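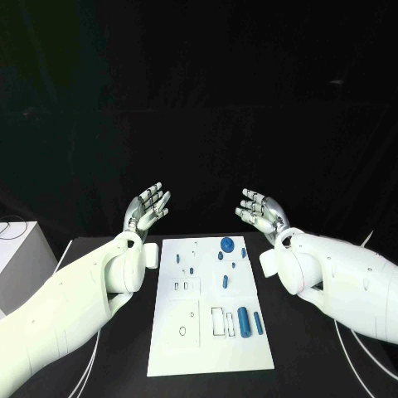

Ginley Releases Obi Insertion Board for Classroom, Clinic and Bench Use

Revised tabletop board carries upright pegs and a large round knob on one flat panel

HEMGATE, June. Ginley, a maker of tabletop dexterity and assembly materials, announced the release of the Obi insertion board, a flat rectangular panel with outlined holes and a set of matching parts. The board replaces the company's earlier insertion panel, sold under catalog number 554, and is listed as catalog number 801. Orders are open to schools, therapy clinics, training centers and individual buyers through Ginley and its distribution partner, Flaranex.

The Obi board is supplied in white with blue parts. The parts include short upright pegs and a large round knob, a disc-shaped piece with a small raised hub on top. Each part has a matching location on the board, and each location is outlined so that the user can match the part to its place by eye before setting it down. The board can be used with all parts in place, with some parts in place, or with the panel cleared.

Design

The panel lies flat on a table and is meant to be worked from one of its short sides, with the long side running away from the user. In this position some locations are close to the user and others require a longer reach. The earlier board was laid out for use from a long side, and buyers reported that nearly all of its locations could be reached without moving the forearm. Exercises that called for a change in reach had to be set up with two boards placed end to end. The new layout allows the same exercises on one board.

The large knob and the small pegs call for different grips. A peg is normally held between the thumb and one or two fingers and lowered straight down. The knob can be taken by its rim with the fingers spread, or by its hub with a narrower grip. An instructor can specify one grip or leave the choice to the user. Both grips can be recorded on the standard Ginley score sheet, which has a separate column for each.

Ginley kept the parts in a single color. Several trial sets were made with a different color for each shape, and users in the trials tended to sort by color and pay little attention to the outline. With a single color, the user has to go by shape and size. Buyers who want color coding can apply the adhesive dots sold with the older board, as the dot size has been carried over.

The outlines were also revised. On board 554 the line sat directly at the hole edge and was partly hidden once a part was seated. On the Obi board the line is set outside the edge, so it remains visible around a seated part and can be used to check that the part is fully down and not tilted.

Fit and Tolerances

Parts are produced with a clearance fit. A part that is lined up with its hole drops into place under light pressure and does not need to be pushed or tapped. A part held at an angle will catch on the edge and stop. The clearance is the same for all small pegs, so a set of results taken with one peg can be compared with results taken with another.

Ginley tested the fit at its Hemgate shop. Each peg in the test group was inserted and removed 500 times, and the hole was gauged before and after. The holes remained within the stated limits at the end of the test. The knob was put through the same procedure. The test report is available to institutional buyers on request and lists the gauge readings for each location.

Boards and parts from different production runs can be mixed. A replacement peg ordered at a later date will fit a board from the first run. Parts from board 554 will not fit the Obi board and should be stored apart from it. The older pegs are slightly larger and may jam if forced.

Intended Use

The board is intended for the following kinds of work:

Matching exercises, in which the user picks up a part, finds its outline and sets it in place.

Timed placement, in which a stated group of parts is moved from the table to the board, or from the board to the table.

Two-handed work, in which each hand is assigned one side of the board and parts are placed in turn or at the same time.

Transfer work, in which a part is lifted from one location and moved to another of the same size.

Grip comparison, in which the knob is lifted first by the rim and then by the hub.

The instruction sheet packed with each board sets out a starting position for each exercise. For two-handed work the hands begin raised, one on either side of the board, with nothing held. Timing starts when the first part is touched and stops when the last part is released. For single-handed work the free hand rests on the table. The starting positions are the same as those used with board 554, so scores recorded for two-handed work on the older board can be kept on the same chart, provided the board number is noted beside each entry.

The sheet gives no pass mark. Ginley does not publish age norms for the board and does not offer it as a diagnostic device. Clinics that use it as part of an assessment should follow their own procedures.

Table Setup

A dark, plain tabletop is recommended. The white panel shows up clearly against it, and a part that has rolled off the panel is easier to find. Patterned surfaces should be covered. Gloss surfaces can throw reflections from overhead lights onto the outlines and should be covered as well. A cloth that slides should be taped down at the corners or replaced with a mat.

The board should be placed in the center of the table, square to the user. For users who work from a wheelchair or a raised seat, the near edge of the panel may be brought up to the table edge, but it should not hang over. The underside is flat and has no feet. Where the table is smooth, Ginley suggests a thin non-slip liner trimmed slightly smaller than the panel so that it does not show.

Light should come from above or from the side opposite the working hand. If the light comes from the same side as the working hand, the shadow of the hand will fall over the hole during placement, and times will usually be longer.

Care and Storage

The panel and parts can be wiped with a damp cloth and mild soap. They should be dried before being packed. The board should not be placed in a dishwasher or left to soak. Alcohol wipes may be used on the parts, but repeated use on the panel can dull the outlines over time.

Small pegs should be counted back into the tray after each session. The tray has one recess for each part, and an empty recess indicates a missing part. The knob goes in last, hub up. The tray fits under the panel in the shipping carton, and the carton is strong enough to be kept for storage. Up to four cartons may be stacked.

Small parts are a choking hazard. The board is not suitable for children under three and should be used with an adult present where young children are in the room.

Availability

The first production run is 500 boards. Part of the run has been set aside for institutions that already hold board 554, and those buyers will receive an order form by mail. The remainder is open to general sale. Flaranex will handle shipping for orders of more than one carton. Single boards ship directly from the Ginley shop in Hemgate.

Each board comes with the full set of parts, the storage tray, the instruction sheet and a pad of score sheets. Replacement pegs are sold singly. The knob is sold singly and carries its own part number, which is printed on the tray label. Additional score pads can be ordered at any time and are the same pads used with the older board.

Board 554 will be withdrawn when current stock is sold. Ginley will continue to supply replacement parts for it for five years from the date of withdrawal. Holders of the older board do not need to take any action.

About Ginley

Ginley designs and produces tabletop materials for hand skills, assembly practice and shape matching. Its products are used in classrooms, therapy rooms and vocational training programs. The company's shop and warehouse are located in Hemgate.

Order forms, the fit test report and a large-print version of the Obi instruction sheet are available from the Ginley sales desk. Please quote catalog number 801 in all correspondence.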